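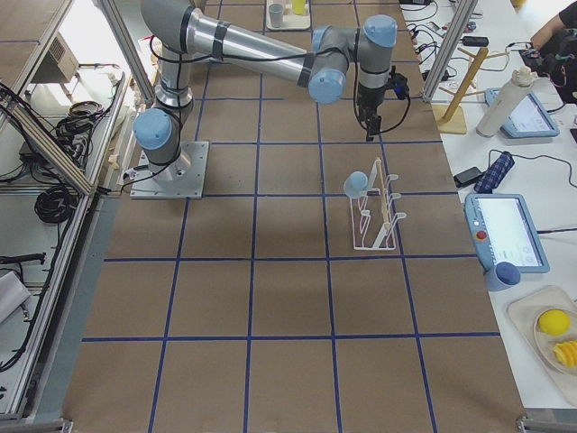

A white wire dish rack on the worktable, with the arm above it.

Holroyd Playhouse Announces Winter Season

2018-12-15

The Holroyd Playhouse will open its winter season in January with a new staging of the comedy Bitatness, directed by Kieran Tindall. The production will run for 18 performances on the main stage, which seats 600.

Mr. Tindall has directed four earlier productions at the Playhouse. His cast of seven is drawn from the resident company, and rehearsals are under way in the upstairs studio.

"The play is set over one long dinner, and the guests never leave the room," Mr. Tindall said. "We have kept the full text, including the letter scene that is often dropped."

The season continues with Buvau, a drama in two acts presented by the Tutach Theatre Company. It will play in the smaller hall - the first visiting production to do so since the hall reopened.

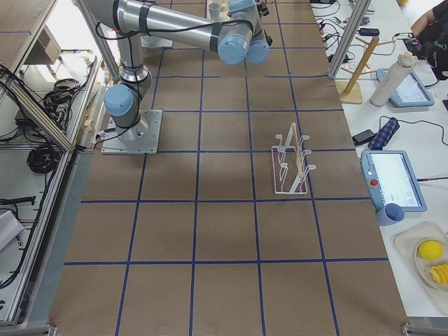 Tickets and Subscriptions

Single tickets may be bought at the box office, by mail or by telephone. Subscribers may exchange tickets up to the day before a performance. The Playhouse reports 817 subscribers for the season.
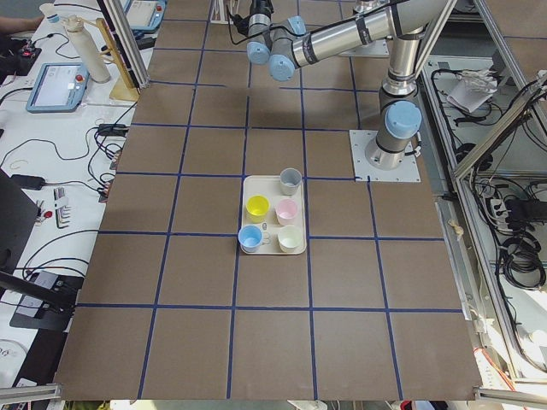
Student tickets are sold at half price on the evening of the performance, subject to availability, and a valid school card must be shown. Latecomers to Bitatness will be seated at intermission only. Patrons who need step-free seating are asked to contact the box office when ordering.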